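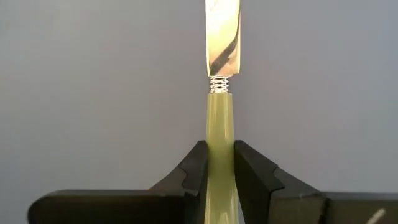 Surface rust on stainless knives after the dishwasher

Forum: Kitchen Repair and Care
4 replies

hmai_51
Orange specks on the blades of our table knives, mostly near the bolster. Forks and spoons from the same Mesness set are clean. Normal cycle, tablet detergent, heated dry. Is this a plating failure or something in the water?

cundlow_ed
No plating involved. Table knives are usually a hardenable 13% chromium steel so they will take an edge. Forks are usually 18/10 or 18/0. The knife steel has less margin against chloride, and the specks start where water sits. Turn off heated dry, open the door when the cycle ends, and wipe the knives by hand.

Marero
Disagree on heated dry. I have left mine on for years with no specks. Check the softener salt cap first. A loose cap leaks brine into the tub and marks the knives before anything else. Also look for a rusting rack tine, as loose particles settle on flatware and look like pitting.

cundlow_ed
A loose cap is worth checking, agreed. It would not explain specks grouped at the bolster. Particles from a rack land anywhere.

elaheh.a
Both can be true. Rub one speck with a paste of baking soda and water. If it wipes off and the metal under it is smooth, it was deposited. If a fingernail catches, it is a pit and the knife will keep spotting there. 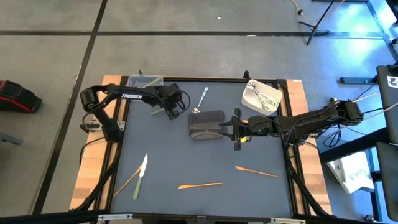

Do the test in daylight and on a dull, dark background. Bright steel picks up whatever is near it, and a warm reflection is easy to mistake for stain. A slate-gray top like that one is good for this, while the light wood strips at the sides would throw color into the blade. Tilt the knife as you look. A reflection moves and a stain does not.

hmai_51
Tested four. Three wiped clean, one has a pit by the bolster. The salt cap was a quarter turn loose. Heated dry is off as well, so I won't know which one did it.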